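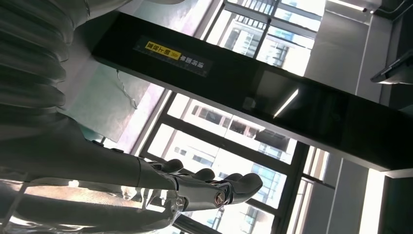 Black-framed windows look out toward a high-rise with rows of balconies.

Brirnard Opens Orders for Cavalcanti Black-Framed Windows

Truststead to fit the range in work and studio spaces at Rostorness

26 January 2019 - Window maker Brirnard has opened orders for Cavalcanti, a range of black-framed windows for workrooms, studios and upper-floor offices. Property company Truststead is the first customer and will use the range in its refit of Rostorness, a former warehouse that is being turned into rental workspace.

Cavalcanti windows have a thick outer frame and can be ordered as a single pane or divided by dark mullions. The frames are black on the inside and the outside as standard. Buyers who want a pale interior can order a white inner face, which adds to the delivery time.

Brirnard began work on the range after hearing the same request from architects and building owners. They wanted the look of an old factory window, with strong dark lines and a lot of glass, but they did not want the cold and the drafts that often come with the original article. Many had been painting standard white frames black on site and then repainting them when the color wore off around the handles.

"People spend the whole working day next to these windows," Brirnard said in a statement. "They lean on them, they open and shut them, they stack things on the sill. We wanted a dark frame that can take that and still be cleaned with a cloth and warm water."

The range comes in 2 frame depths. The deeper one is meant for large openings and for rooms on higher floors, where wind load is greater. Both depths take the same handles, hinges and seals, so a building can mix them and keep one set of spare parts. Opening sections can be hinged at the side or at the top. Fixed panes can be fitted next to opening ones without a change in the outside line of the frame.

Brirnard has also paid attention to glare. Rooms with big windows can be hard to work in on a bright day, above all when there are polished tables or other shiny surfaces close to the glass. Cavalcanti frames have a low-sheen finish on the inner edge to cut down on stray reflections, and there is a hidden channel at the head of the frame for a roller blind. Blinds are sold separately. The channel can be covered with a snap-in strip if no blind is wanted.

Rostorness Refit

Truststead will use Cavalcanti windows on all street-facing floors at Rostorness. The order covers 40 openings, most of them divided windows in the deeper frame. Fixed single panes will go in along the stairwell.

The building stands in a part of town that now has tall apartment blocks on several sides. Truststead said the view of the blocks and the sky between them was part of the reason for going with larger panes on the upper floors.

"Our tenants make things, test things and repair things, and they ask about daylight before they ask about the rent," Truststead said. "The old openings were a good size but half of them had been boarded over. We are going back to the full opening wherever the wall allows it."

Fitting at Rostorness will be done one floor at a time so that tenants already in the building can stay. Each floor will be closed to visitors while the old frames come out. Truststead will move furniture and equipment away from the walls beforehand and has asked tenants to clear their own sills. The last of the windows were ordered in December, once the survey of the top floor was complete.

Sizes, Ordering and Care

Cavalcanti windows are made to measure, up to a width of 2000 mm for a single pane. Wider openings need at least one mullion. Brirnard can supply drawings for joined units on request.

Orders can be placed through Brirnard's trade desk or through any of its 3 showrooms, where sample corners in both frame depths are on display. Customers may borrow a sample corner to check the color against their own walls and floors. Fitting is available in most areas and is quoted separately after a site visit.

Frames should be wiped down with mild soap and warm water. Abrasive pads will mark the finish and should not be used. Hinges need a drop of light oil once a year.

About Brirnard

Brirnard designs and makes windows and glazed doors for homes, offices and workshops.

About Truststead

Truststead owns and runs rental workspace in converted buildings, including Rostorness.

Media requests: please contact the Brirnard press office.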